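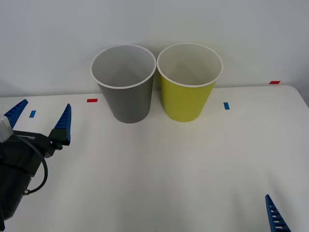 Los dos vasos de papel sobre la mesa blanca. El de la izquierda es el gris.

Foro > Café en casa > Agua y recetas

Tema: ¿Cambiáis la molienda o la temperatura cuando el filtro sale ácido?

molinillo_terco
Buenas a todos. Llevo desde agosto con el cono de Hirkero y estoy disfrutando como un crío. Vengo de años de cafetera italiana y no sabía que un café podía oler a albaricoque, en serio, ¡a albaricoque!
El caso es que con la bolsa que tengo ahora, un lavado que tuestan en Betancur, me sale una acidez que se lo come todo. Al principio de la taza me encanta, pero cuando se templa ya es zumo de limón. Uso 15 gramos para 250 de agua, a 91 grados, y termina de caer en dos minutos y diez. ¿Por dónde empezaríais? ¿Muelo más fino o subo el agua?

tostadolento
Muele más fino, sin dudarlo. Dos diez para 15 gramos es muy rápido, te está pasando el agua por encima. Busca dos cuarenta o dos cincuenta y vuelve a probar. La temperatura déjala quieta hasta que tengas el tiempo en su sitio.

agua_blanda
Discrepo un poco. Con tuestes claros 91 me parece bajo. Yo voy con agua recién hervida, directa, y no he quemado un café en mi vida. Prueba primero eso, que no te cuesta nada, y luego ya tocas el molino si hace falta.

tostadolento
Pero si sube la temperatura con esa molienda tan gruesa va a tener una taza ácida y encima hueca. Lo he hecho mil veces.

agua_blanda
Pues a mí me sale dulce :) Será el agua. ¿Qué agua usas, molinillo? Vivo en una zona muy blanda y todo lo que recomiendo hay que leerlo con eso en mente.

molinillo_terco
Del grifo, sin filtrar. Es durísima, la tetera la descalcifico cada dos por tres. ¿Tanto influye?

agua_blanda
¡Muchísimo! Con agua dura lo normal es lo contrario, que la acidez se apague y quede todo plano. Si aun así te sale limón, entonces le doy la razón a tostadolento y es molienda. Ya está, lo he dicho.

tostadolento
Guardo captura de este mensaje.

filtro_de_papel
Me meto, que este tema me apasiona. ¿Qué molino tienes? Yo tuve el Vollent pequeño, el manual, y entre un clic y el siguiente había un salto enorme. Con el clic 8 me caía en dos minutos y con el 7 se atascaba y se iba a cuatro. No había término medio. Lo que me salvó fue cambiar la forma de echar el agua: en vez de dos vertidos, cinco pequeños, dejando bajar casi del todo entre uno y otro. Subió la extracción sin tocar el molino y la taza cambió por completo - mucho más redonda, con un final a panela que antes no estaba.

molinillo_terco
¡El mismo! El Vollent pequeño, y también estoy en el 8. Hago dos vertidos y la preinfusión de treinta segundos. Esta tarde pruebo lo de los cinco.

cafe_y_monte
Una cosa que no habéis preguntado: ¿cuánto lleva tostado ese café? Si tiene menos de una semana, déjalo descansar. Los lavados claros los abro a las tres semanas y cambian una barbaridad.

filtro_de_papel
Tres semanas me parece exagerado, a mí a los diez días me van de lujo. Pero sí, recién tostado pica.

cafe_y_monte
Cada tostador es un mundo. Los de Gronau, por ejemplo, al mes están en su mejor momento, y eso que la primera bolsa casi la regalo porque no le encontraba la gracia. Apunta la fecha de apertura en un cuaderno y verás el patrón tú mismo. El mío va por la taza 461 y es lo más útil que tengo en la cocina, más que la báscula.

tostadolento
¿461 tazas apuntadas? Me quito el sombrero. Yo apunto dos días y se me olvida.

molinillo_terco
Vuelvo con resultados. El café tenía cinco días de tueste, así que puede que cafe_y_monte haya dado en el clavo. Aun así he hecho dos tazas seguidas, una con mi receta de siempre y otra con cinco vertidos, las dos en el clic 8. La segunda ha tardado dos cincuenta y no tiene nada que ver. Sigue habiendo acidez, pero ahora es de mandarina y al templarse aguanta. ¡Estoy contentísimo!
Guardo media bolsa para dentro de dos semanas y comparo.

agua_blanda
¡Qué bien! Y cuando compares, haz una tercera con agua hirviendo. Por mí, aunque sea.

tostadolento
No le hagas caso. Bueno, hazla y cuenta.

filtro_de_papel
Otra cosa para cuando te sobre algo de dinero: los filtros. Yo compré una caja de 2.000 pensando que eran todos iguales y me drenan lentísimo. Me quedan para unos cuantos años. Si alguien los quiere para cono grande, que me escriba por privado.

cafe_y_monte
Te escribo, que a mí me gustan lentos.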